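Print | E-mail

By Gemma Tindall
20 May 2018

I keep getting asked about the arm that hit a rack at Nirham in March. I've read the Drultham report twice now and I have some trouble with it. Thread.

Short version for anyone new: an arm was reaching into an open equipment rack to swap a part. It touched the rack upright, tripped its protective stop, and stopped. So far, fine. Arms bump things.

Then it started moving again. No person cleared the stop. The retry routine cleared it, lined up the same reach, and pushed on the same upright a second time, harder.

Decha Ratanaporn was on shift and hit the red button. He was outside the fence, luckily. He had been planning to go in and look.

The report calls this "an unexpected contact event with successful recovery behavior." Read that again slowly. The recovery behavior is the thing that went wrong.

Page one says the reach had been "fully validated" in Nultidus, their simulator. I'd like to know what they think validated means. The sim ran the reach against a rack placed exactly where the drawing puts it.

The real rack was off by 14 millimeters. Somebody had moved it for a cable job and put it back by eye, like people do. If your safety case needs furniture never to move, you have a problem before the robot is even switched on.

I asked whether they ever ran the sim with the rack in the wrong place. Answer from the vendor: "the environment was modeled to specification." Which is a no.

I asked whether they ever ran it with the retry routine turned on. It took 2 weeks to get a reply to that one. The retry code lives in a different package and wasn't part of the sim runs at all.

So the part that failed was never in the test. You could have run that sim all year and it would have come up green every time.

I don't hate simulators. I use one most days. It's a cheap place to find out your arm can't get past a corner. But it only knows what you typed in, and a clean run tells you very little about who is allowed to clear a stop.

The fix Drultham is offering is a "wider clearance margin." OK — but that fixes this rack on this day. The arm can still restart itself after a hit on anything else.

What I'd want: a protective stop stays stopped until a human at the panel clears it. Retries off after any contact. Then move the rack on purpose, a bit at a time, and see what the arm does. In the sim first, then for real at low speed.

They say they're "reviewing" the first item. I've heard that before.

Comments

Oluwatosin Okeke
We had auto-clear on by default in a cell at Chaiyaporn. Found it buried in a config file. Go check yours, people.

Kamol Phuthong
Bit harsh? The second push bent a bracket. No one got hurt.

Gemma Tindall
@Kamol Decha was on his way to the gate. I'm not going to grade it by the bracket.

Thongchai Yensuk
Do you know if moving the rack in the sim is hard to do? Our integrator told us it would be a whole new project.

Gemma Tindall
@Thongchai It's a position in a scene file. You change a number and run it again. I'd ask your integrator which part is the project.

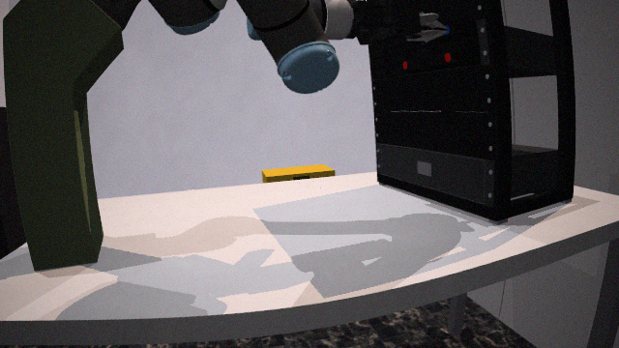 And when they send you the results, ask for the failed runs too. If there aren't any, they didn't move it far enough.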